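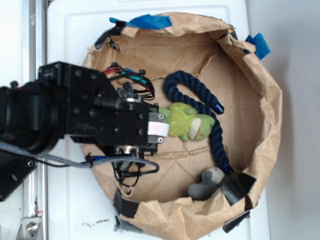 A black robotic arm reaching over a round bin of crumpled brown kraft paper.

Search this site Type a keyword Go

A morning at the electric bus depot in Parkoscombe

In March I visited the open day of the bus depot in Parkoscombe, where the operator Haberkorn keeps the buses for the town routes and for the longer line up to Tralness. I had read about their first electric buses in the local paper, and the article left me with more questions than I had before. So I took the early train, and my colleague Marlene Janssen came with me. She drives a plug-in hybrid at home and has strong opinions on it, and she shared most of them before we arrived.

The depot is a fifteen-minute walk from the station, partly along a road without a sidewalk. At the gate we got a yellow vest and a paper with the times of the tours. We had missed the first one, so we drank coffee in the canteen and waited for the ten o'clock tour. The coffee was free and quite strong.

Our guide was Till Wendt, the workshop manager. He has worked on diesel engines for most of his life, and he said so at the beginning, I think so that we would not take him for a salesman. The depot has now 8 electric buses. The rest of the fleet is diesel, with a few hybrids that were bought used from another city. He does not want to sell the hybrids early. On the hilly part of the Tralness line they save a good amount of fuel, because the bus goes down the same hill that it climbed and gets some of the energy back.

Each electric bus has a battery of 245 kWh. I asked how far one can drive with that, and Mr. Wendt gave the answer that I have heard from every person who really works with these vehicles: it depends. In mild weather the bus does a full town shift and comes back with a comfortable reserve. On a cold morning, with the heater running and the doors opening at every stop, the reserve gets small. The heater was a much bigger topic in our group than the motor. A man behind me asked why they do not simply heat less, and a driver in our group told him that he is welcome to sit in her seat from five in the morning.

The charging happens mostly at night. Along the back wall there is a row of chargers with 50 kW each, and this is slow for a bus, but the buses stand there for hours anyway. Besides these there are 2 fast chargers near the exit, for the case that a bus must go out again in the afternoon. Mr. Wendt showed us on a screen how the software shares the power between the vehicles. It knows which bus leaves first and fills that one first. If a driver parks in the wrong place, the plan gets mixed up, and for this reason there are now big numbers painted on the floor. He told us that the paint helped more than the last update of the software.

The connection to the grid was the part that took the longest to get. The buses were delivered before the new transformer was ready, and for several weeks they could only charge a part of them each night. Annelore Stöcker, who plans the timetables, had to put the electric buses on the shortest routes during that time. She joined us for this part of the tour and brought two printed timetables, the old one and the present one, and laid them next to each other on a workbench. It looked boring at first, but I found it the most useful quarter of an hour of the whole visit. An electric bus does not need a different timetable everywhere, she explained. It needs one in the places where the old timetable was already too tight. If a bus is always late at the end station, there is no break for the driver, and the diesel bus only hid this problem a little better.

Marlene asked why they did not choose plug-in hybrids for everything. Mrs. Stöcker answered that they had calculated it. For the town routes the extra engine would be carried around all day for nothing, and it would still need its oil and its filters. For Tralness the calculation came out differently, and there they will stay with the hybrids for the next years. I liked that she did not speak about it as a question of belief. Marlene was satisfied too, mostly because the hybrid had not lost completely.

After that we went into the workshop. One of the buses stood over the pit, and we were allowed to go down in small groups. From below one sees how much room is free where the exhaust system would be. The brakes last much longer, Mr. Wendt said, but they also get rusty when they are used so little, so once in a while the drivers are asked to brake properly. The tires are a different story. They wear faster on the driven axle, as the bus is heavy and pulls away strongly. A new driver can ruin a set of tires quite early if he enjoys the pedal too much.

For people who wanted to work on the high-voltage parts, there was a table with information on the training courses. These are given by a company called Grinbridge, and their trainer, Clementina Carvalho, explained the gloves, the locks and the signs. She let us try to put on the gloves and then pick up a small screw. I could not do it. She said that one learns it in the first week – or one learns to ask a colleague.

At noon there was a short ride around the yard and out to the ring road. I sat in the back, over the axle, where it is usually the loudest. What I heard was the fan of the ventilation and a loose handle somewhere near the middle door. The driver stopped very softly at every crossing and later said that the first days were hard for her, because she had always listened to the engine to know her speed.

Some practical notes, if you would like to go. The depot wants to repeat the open day, but there is no date yet, and Kerstin Tiedemann in the front office keeps a list for people who want to be informed. Closed shoes are required for the workshop – I saw a family sent back at the door because of sandals. The pit is not possible with a stroller or a wheelchair, but everything else is on one level. The canteen serves lunch until half past one. We had the lentil soup and took the line bus back to the station. It was a diesel.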